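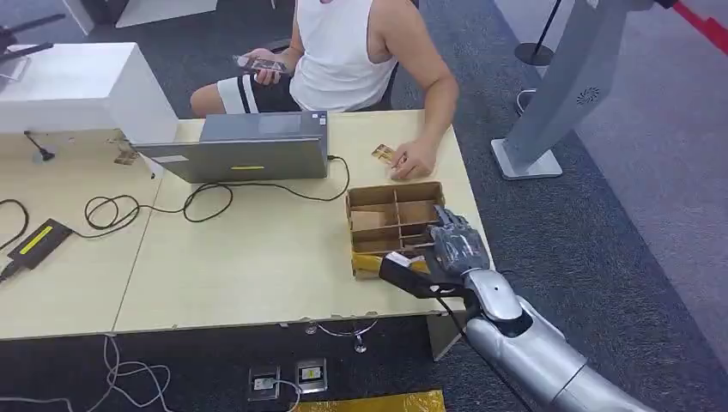
Hot desking

Hot desking (also desk sharing, free seating, less often "non-assigned seating") is a way of running an office in which staff have no fixed desk of their own and take whichever one is free. Common in firms where many people are out on visits or work part of the week at home. Usually brought in to save on rent. Related to, but seperate from, hotelling, where the desk is booked ahead.

Contents
1 Name
2 Background
3 How it works
4 Desks and fittings
5 Effects on staff
6 The Beltar offices
7 Criticism
8 See also

Name

Usually linked to "hot bunking" or "hot racking", the naval habit of sailors on different watches using the same bunk in turn. The bunk still warm from the last man, hence hot. How the word got from ships to offices is less clear. Written as one word, two words or with a hyphen; all three turn up, sometimes in the same staff handbook.

Background

Sharing a desk is much older than the name. Shift work in telephone exchanges, newsrooms and control rooms meant one seat, several users. Same in drawing offices with an evening shift. What changed later was the kit. Once the phone number, the files and the computer could all be carried, a worker no longer needed to be at one spot, and office planners started counting how many desks were in use at a given hour. Often far fewer than were paid for.

Early schemes mostly covered sales teams and auditors. Later ones took in whole buildings, managers included, though managers' rooms tended to last longest.

How it works

Two main types.

Open: first come, first served. No booking. Cheap to run. Popular desks (window, near the kitchen, away from the door) go early and often to the same people, so that a kind of fixed seating creeps back in.

Booked: desk chosen on a screen or phone before arrival, released if not claimed by a set time, mid-morning in most schemes. Properly hotelling, but many firms call it hot desking anyway.

A third type, neighbourhood seating, gives each team a patch of the floor and lets people sit anywhere within it. Counted by some writers as hot desking, by others as a compromise.

The main figure used in planning is the desk ratio, the number of desks divided by the number of staff. A ratio of 1 means everyone could sit down at once. Anything lower relies on some being away. Meeting rooms, sofas and canteen tables are sometimes added in to make the ratio look better, which critics object to.

Clear desk rules nearly always come with it. Papers, mugs and so on removed at the end of the day and put in a locker. Items left overnight go to a lost property shelf or, under stricter rules, are binned.

Desks and fittings
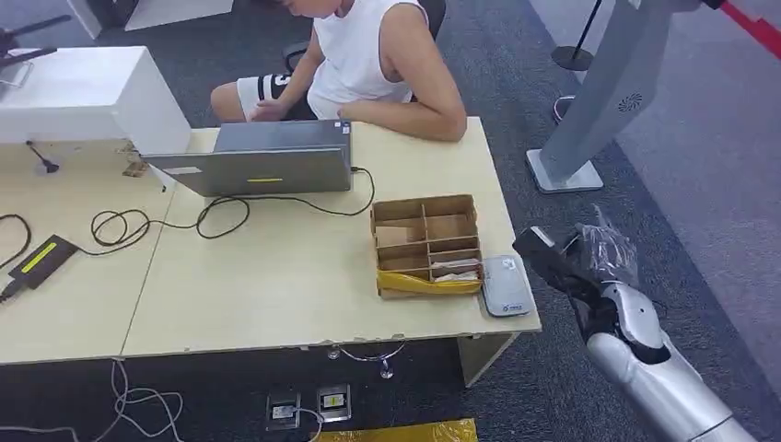

Alfredo Manalo holds that most complaints put down to sharing are really complaints about furniture, and that a chair which can be set right in under ten seconds does more for a shared office than any booking system. Others would put screens or lighting first.

Plain tables are more usual than desks with drawers. Drawers fill up and are then defended. Long benches take more people per room but carry every knock and bump along their length, and a row of smaller tables is easier to move when a team grows. Edges wear quickest. Tables in shared rooms get pushed, stacked and dragged more than assigned ones, and suppliers often offer a thicker edge strip for this use.

Other usual fittings:

Power sockets at table height or in a floor box
Lockers, by person or by day
Separate keyboard and mouse, or a shelf to keep one's own on
Wipes or spray, and a bin near by
Phone booths or small rooms for calls

Lighting and heating need thought as well. A person who sits in the same place learns where the draught is. A person who moves does not, and asks for the heating to be changed more often.

Effects on staff

Mixed. Supporters mention meeting people from other teams, tidier rooms, less fuss when departments are moved about. Staff who are in only one day a week tend to mind least. Those in every day mind most, having lost a desk and gained little for it.

Time lost at the start of the day is a regular complaint: finding a place, adjusting the chair, plugging in, logging on. Also finding colleagues. New starters can find it hard to learn names when no one is in the same place twice.

Staff who need a particular chair, a raised desk or a quiet corner are normally exempt and keep a fixed place. How the exemption is asked for varies. Where it has to be renewed each year, some give up on it.

The Beltar offices

An often cited small case is Beltar, a parts supplier with offices at Brastby and Memolton. The firm moved 800 staff onto 347 desks, open seating, no booking, starting in October. Lockers were ordered late and only 89 had arrived when the doors opened, so bags were kept under tables and in one meeting room. A booking system followed. In its first month it took 2194 bookings, a good many of them for the same row by the south windows at Brastby.

The Memolton site later went over to neighbourhood seating. Brastby did not. An internal note by Marites Baluyot, since quoted in several planning guides, advised opening lockers before desks, never the other way round.

The Villanueva building next door to the Brastby site kept assigned desks throughout and is sometimes used as a comparison, though the work done there is quite diffrent.

Criticism

That the saving is overstated. Rent goes down, but lockers, software, cleaning and extra call rooms all cost money and are often left out of the sum.

That it is unevenly applied, senior staff keeping rooms under another name ("project space", "quiet room 2").

That it spreads colds. Disputed, and hard to test with open-plan offices of any kind.

See also

Activity-based working
Clear desk policy
Coworking
Hotelling (office)
Open-plan office
Remote work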